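# Why Doesn't a Cutting Mat Get Cut to Ribbons?

If you have ever made a paper castle at the kitchen table, a grown-up has probably called out, "Not on the table, please!" A cutting mat is the answer to that, and it is a cleverer thing than it looks.

Most of these mats are called *self-healing*. It sounds like something with a tiny doctor inside, doesn't it? The mat is made of a squashy, bendy sort of plastic, and when a blade presses into it the plastic moves aside a little -- a bit like your fingers pushing into a cushion. When the blade has gone by, the plastic squeezes back together and the line nearly disappears. Very deep cuts stay, though, so press gently!

## What are all the lines for?

The little squares help you measure without hunting for your ruler. Line up the edge of your paper with one line, count along, and there you are. The slanted lines are for angles, so you can make a corner for a kite or a pointy roof for that castle. Some mats have shapes printed on them too, such as hexagons, which have six sides like the cells in a honeycomb.
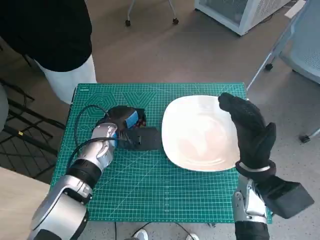 A mat is a lovely place for other jobs as well, because it protects whatever is underneath and gives you a tidy patch to work on. You can set out the parts of a model, or put a plate on it to hold your bits and pieces.

Keep your mat flat and out of the hot sun, which can make it curl up like old toast. And always have a grown-up with you when there's a blade about, even for one tiny snip.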